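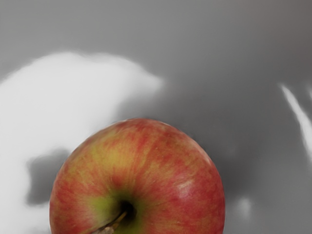 Notebook, fruit picker build, March, evening session

Stem finder is working on rendered input, so tonight was spent on the step from stem position to approach angle. The renderer now keeps the apple in colour and everything else in grey, with the background out of focus, and the mask code gets an easy ride from it. Red skin with yellow-green patches on the shoulder, pale green ring round the stem cavity, cavity itself nearly black. The ring is more use than I expected. Thresholding on the dark hollow alone picks up shadows elsewhere, but a dark blob inside a pale green ring is hard to confuse with anything. The stem runs out past the bottom edge in this view, so its tip can't be used as a reference point. I take the direction from the part that shows, down and to the left, and ignore length.

Changes made since the last entry:

Mask is now done on saturation first and hue second. Hue first was splitting the fruit into red and green pieces and the ellipse fit then went onto the larger red piece. Saturation first gives one outline. This will not survive contact with a real bench, where the background has colour of its own, and I have left a note in the config to that effect.

Ellipse fit replaced by a fit to whatever arc is inside the image. With the lower body of the apple missing, the old fit pulled the centre upwards. The new one is slower but the centre lands near enough to the cavity for a top view.

Specular highlight on the right of the fruit is masked separately. It is a soft whitish-pink and drops below the saturation threshold in places, leaving a hole. Filled with a closing operation, kernel 7 pixels. At 3 the hole stayed open. At 15 it closed but the outline started to round off near the edges, so 7 it is.

Ran the batch of 126 rendered views overnight on the old desktop under the stairs. I have the output but have only been through the failures by eye. They fall into two groups. One is views with the stem pointing almost straight at the camera, where there is no usable direction and the code returns whatever the noise suggests. It should return nothing and ask for another view. The other is views with the cavity outside the image altogether, which is a fault in the pose sampler and nothing to do with vision. Sampler limits tightened, batch to be run again.

Mechanical side. The Granano gearbox on the wrist still has backlash. I shimmed it with brass and it is better in one direction – the other direction is unchanged, which suggests the play is in the output bearing and the shim is only preloading it. Take it apart again before doing anything else to it. Do not tighten the end cap further, the thread is only in printed plastic.

Finger pads recast in the softer silicone. Left in the mould until tomorrow. The earlier pads were stiff enough to mark a ripe pear, and the new ones need to be tried on something softer than an apple before they go on the arm.

The Zoster driver board resets if both finger motors start together. Scope on the 5 V rail shows a dip at switch-on. Staggering the start by 15 ms in firmware has stopped the resets on the bench, but I would like a larger capacitor at the connector as well, as the stagger only hides the problem. If anyone using the shared bench has a low-ESR part to spare, leave it in the tray marked Akavdale.

Software housekeeping. The planner (Yook, our branch) expects the approach vector in the tool frame and the vision node was sending it in the camera frame. With the camera square to the tool the two look almost the same, which is how it went unnoticed. Transform is now done in the vision node, and the message carries its frame name so that the planner can refuse it if it is wrong.

Open question on the approach itself. Coming in along the stem axis is simplest to plan but puts the palm over the stem. Coming in from the side keeps the stem clear and needs more room round the fruit. For single apples on a bench either would do. For a full crate only the first is possible, so the palm needs a relief cut in the middle. Sketch is on the back of the previous page.

To do: rerun the batch with the new sampler limits. Add the "no direction" return. Strip the wrist. Demould pads, trim flash, weigh both. Put some colour back into the rendered background and see how badly the mask fails.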